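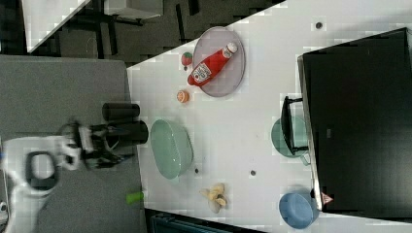
About Steken Play Kitchen

Hello and welcome! Steken is a small play kitchen for children under seven and the grown-ups who come with them. We're on the ground floor at Marikar, next to the bike racks, and we've been serving pretend dinners since November 2014.

Laurinda Esteves started it with one box of toy food and a borrowed table. She had been a school cook for 20 years and had noticed that children who wouldn't touch a tomato at lunch would happily "cook" one all afternoon. The box has grown a bit! We now have more than 300 pieces, from plates, bowls and pots to a toy banana with a peel that opens (very popular, frequently argued over).

What happens at a session?

Mostly, children make dinner. Some lay the table properly, with a plate for everybody. Others put ketchup on fruit and serve it to their gran, and we love that too. We don't set a menu. We do join in if we're asked, and we'll eat anything we're given, as long as it's plastic.

In the last 10 minutes we all tidy up together. Fruit and veg go in one tub, cups get stacked, and bowls go back on the low shelf where small hands can reach them. There's a tidying song. It has far too many verses and the children know all of them.

Who comes along?

Families from Coltora and the streets behind it, two childminders with their little gangs, and the nursery class from Daso on Thursday mornings. We open 52 weeks a year, because a wet week in the holidays is when people need us most.

Looking after the toys

Everything is washed in warm soapy water after the last session of the day. If you find one of our tomatoes in your coat pocket at home, please just bring it back next time. It happens a lot!

Come and see us

No need to book. Coats on the hooks, shoes by the door, and somebody will probably hand you a cup of tea, real or otherwise.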